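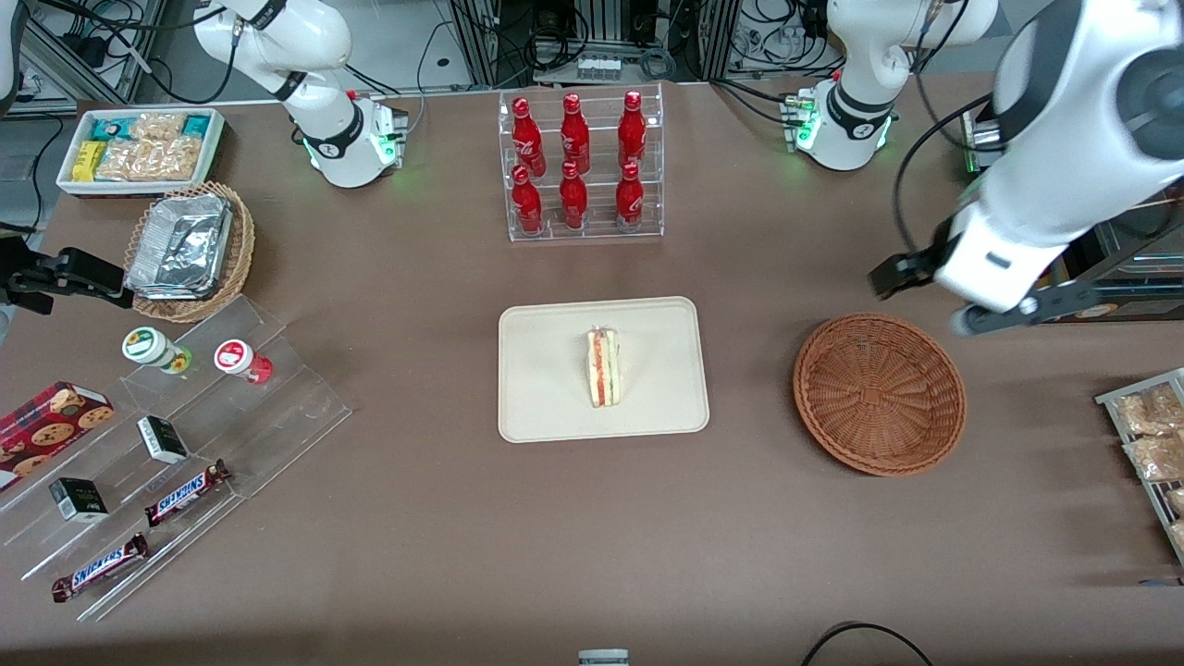

Walkers wanted for the Ballberg Hut Kitchen Season

We're looking for 14 people who like feeding other people to come and run the kitchen at the Ballberg hut this summer. You'd come for one block of 13 nights, live at the hut with a small team, and cook, bake, pack trail food and wash an amazing number of cups. It's a wonderful way to spend two weeks if you like mountains and don't mind getting up early!

The hut sits at the top of the Hodov valley, on the long footpath that runs over to Gunska. Most of our guests walk in from the Hodov side, sleep one night, and leave after breakfast with lunch and snacks in their packs. There's no road. Groceries come up on the supply cableway, and everything else (you included) comes up on foot.

What you'd be doing

Mornings start with breakfast: porridge, bread, eggs when we have them, and coffee by the bucket. While one half of the team is serving, the other half is at the trail food counter. Walkers pick up bars, fruit, cheese, nuts and bread for the day, and they always have questions. How far is the next spring? Will this be enough until Gunska? Can I swap the apple? You'll know the answers by your third morning, and if you don't, there's a map on the wall with everybody's pencil notes on it.

After the rush there's a long, slow middle of the day. Bread gets started, beans go in to soak, floors get swept, and someone usually makes a cake for whoever turns up in the afternoon. We take turns having the hours between lunch and four o'clock off. Please use them! The ridge behind the hut is an easy walk, and the lake is cold but swimmable if you're that kind of person.

Dinner is one sitting at seven, one big pot of something and one smaller pot for people who can't eat what's in the big one. Last April we rewrote the whole dinner book so that every meal can be made without meat, and without dairy if you leave off the topping. It's a good book. The lentil stew is on page one for a reason, and you're welcome to add your own recipes at the back, where there are plenty of blank pages and one very strange pudding.

Who we're hoping to hear from

You don't need to be a trained cook. Some of our best kitchen people had never made food for more than their own family before they came. It does help if you have worked in a cafe, a school kitchen, a camp or a bakery, so tell us if you have, but please don't be put off if you haven't.

You do need to be 18 or over, able to walk uphill for four hours with your own pack, and fairly cheerful in shared rooms. You'll be on your feet a lot. Flour sacks have to get from the cableway shed to the kitchen and they don't weigh nothing. If there's lifting you can't do, write it down on the form and we'll plan the team around it, which we do every season.

We work in English in the kitchen, mostly. Other languages are a huge plus at the counter, and we'd be delighted to have someone who speaks Arabic this year.

Food safety training is required and we pay for it. It's a one-day course in Hodov the day before you walk up, with a short test at the end. If you already hold a current certificate, send us a copy and you can skip the course (but come to the lunch, it's how everyone meets).

What you get

A bed in the staff room, all meals, a daily allowance of 249 crowns, and your travel to and from the Hodov trailhead paid back against receipts. Two full days off in each block. Most people use them to walk over to Gunska and stay a night, and the hut there gives our team a free bunk if you call ahead.

You also get a pair of kitchen clogs to keep, and the use of the hut library, a shelf and a half of swollen paperbacks in five languages. There is phone signal on the bench outside the woodshed and pretty much nowhere else.

The blocks

We run 7 blocks from the middle of June to the middle of September, with two new people starting in each. The other team members overlap, so you'll never be thrown in with a full crew of beginners. The first block is the opening block and it's different: there's snow to dig, shutters to take down, mattresses to air, and fewer guests. The August blocks are busy, loud and a lot of fun. September is quieter and the light is beautiful, but the mornings are properly cold.

On the form, list every block you could do, in order of preference. The more you list, the easier it is for us to find you a place. Couples and friends can apply to come together, but fill out one form each and put the other person's name in the box at the bottom.

How to apply

Ask for a form at the Hodov trail office or write to the kitchen desk and we'll send one. It's two pages. The second page asks you to describe a meal you made that went wrong and what you did next. Have fun with that one. We read them out loud.

Raghda Zein runs the kitchen and reads every application herself. She started at the hut as a block cook, after years of running the bakery at Abu Hammour, and she's the person to ask about diets, allergies, oven temper and what the days are like. She'll call you for a chat of 20 minutes or so if your form looks like a match. It isn't a stiff interview, and you can ask her anything you like.

We start reading on 2021-05-24 and offer places as we go, with the June blocks filled first. If you hear nothing for a week, please be patient, as Raghda is probably up at the hut checking on the stove. Everyone gets a reply, including people we can't place this summer, and we keep a reserve list for blocks where somebody drops out. Reserves have been called up every season so far, so say yes to the list if you can travel on short notice.

What to bring, if you get a place: indoor shoes for your first day, a sleeping bag liner, a headlamp, two aprons if you own them, a warm hat even in August, and any spice you can't live without. The pepper situation is fine. The cumin situation is not.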